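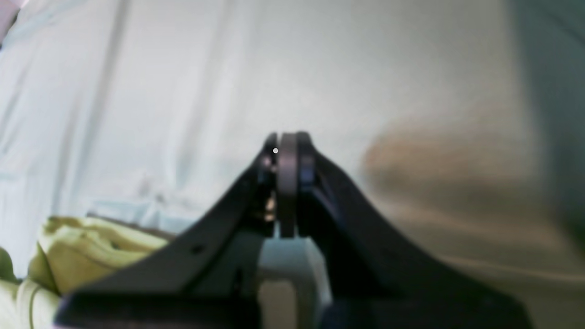
## Endow linen records

Endow is a set of written records on household bedding: flat sheets, fitted sheets, pillowcases and duvet covers. Each record covers one item at one point between the dryer and the shelf. The set has 444 records, all from the linen room and bedrooms at Driralwood, a guesthouse with a shared laundry.

The records support work on wrinkle grading, fold choice and shelf planning. Fabric strength and stain removal are out of scope.

### Contents

| Path | What it holds |
|---|---|
| `records.csv` | one row per item observed |
| `grades.md` | wording of the wrinkle grades |
| `folds.md` | fold sequences, by item type |
| `shelves.csv` | shelf labels and inside measurements |
| `CHANGES.md` | edits to records after first entry |

### Fields in `records.csv`

- `item_id`: the laundry tag number. Tags are sewn into the hem at one corner. Untagged items get a `T-` prefix and keep it even if a tag is sewn in later.
- `item_type`: `flat`, `fitted`, `pillowcase`, `duvet_cover`.
- `size`: as printed on the hem label. Blank if the label has washed out.
- `tone`: `pale`, `mid` or `dark`. Color names were dropped in February after repeated disagreement over white, ivory and cream.
- `wrinkle`: grade from 1 to 4.
- `state`: `spread`, `heaped`, `folded`, `on_bed`.
- `fold`: fold code, used only when `state` is `folded`.
- `shelf`: shelf label, or blank.
- `note`: free text.

### Wrinkle grades

Grades are given by eye and touch, with the item spread out wherever possible. There is no reference cloth.

1. Smooth. Fold lines from storage are allowed and don't count as wrinkles.
2. Soft wrinkles. Shallow, rounded, no sharp edges. They flatten under the palm of the hand.
3. Set wrinkles. Narrow lines that stay after one pass of the hand.
4. Creased. Sharp lines in several directions, usually from being left in the dryer overnight.

A pale surface with soft wrinkles falls under `pale` and grade 2. Low light makes grade 2 look like grade 1 on pale cloth. Graders were told to stand with the window to one side and look across the surface.

Grade the worst area larger than a hand. Ignore the elastic edge on fitted sheets, where gathers are part of the item.

### Fold codes

The codes follow the Zinden sheet-folding chart, a one-page handout kept on the linen room door. Six codes are in use:

- `Z1`: halves lengthwise, then halves again, then thirds. Default for flat sheets.
- `Z2`: corners tucked one inside another, sides turned in, then thirds. Fitted sheets only.
- `Z3`: lengthwise thirds, then a half. Pillowcases.
- `Z4`: as `Z1`, with the closure end folded in first. Duvet covers.
- `Z5`: rolled.
- `ZX`: folded, but matching none of the others.

`ZX` is a valid code. Do not refold an item before recording it. Later rows for the same item may show a different fold, and both rows stay in.

### How records were made

Items were recorded at three points: on leaving the dryer, after folding, and after placement on a shelf or bed. Many items have one record only. Bedding moves through the laundry in batches, and no attempt was made to follow every piece.

For a `spread` record, the item was laid over the table or a made bed and left as it fell. It was not pulled tight or smoothed. Where the surface underneath could affect the grade (a quilted pad, for instance), the note says so.

Measurements in `shelves.csv` are in millimeters, taken inside the shelf at the front edge. The widest shelf is 1,000 mm. Depth was measured once per shelf and may be off where the back panel bows.

### Known problems

- Kiani duvet covers have buttons at the foot and a second opening at the side. Early rows call this `damaged`. The word was removed from the field but survives in some notes.
- Fitted sheets with stretched elastic are sometimes typed as `flat`. Check `fold`: a `flat` item with `Z2` is almost certainly a typing error.
- Pillowcases are underrepresented. They were often put away in stacks before anyone had graded them.
- Grade 4 is uneven between graders. Merging grades 3 and 4 is reasonable for most uses.
- Dark items are few, and their wrinkle grades are the least reliable in the set.
- Shelf labels changed when the upper unit was rehung. Old labels end in `a`, and the mapping is at the bottom of `shelves.csv`.

### Using the set

Split by `item_id`. Splitting by row puts the same sheet on both sides. Rows with a `T-` prefix may also refer to the same untagged item under two numbers, so keep them all in one part or leave them out.

Blank `size` should be treated as unknown. Several of the older flat sheets have shrunk, and the printed size no longer matches the cloth.

### Corrections

Send the `item_id`, the field and the proposed value. Changes are listed in `CHANGES.md` with the old value kept beside the new one. Requests to add thread count have been declined, as most of the hem labels do not give it.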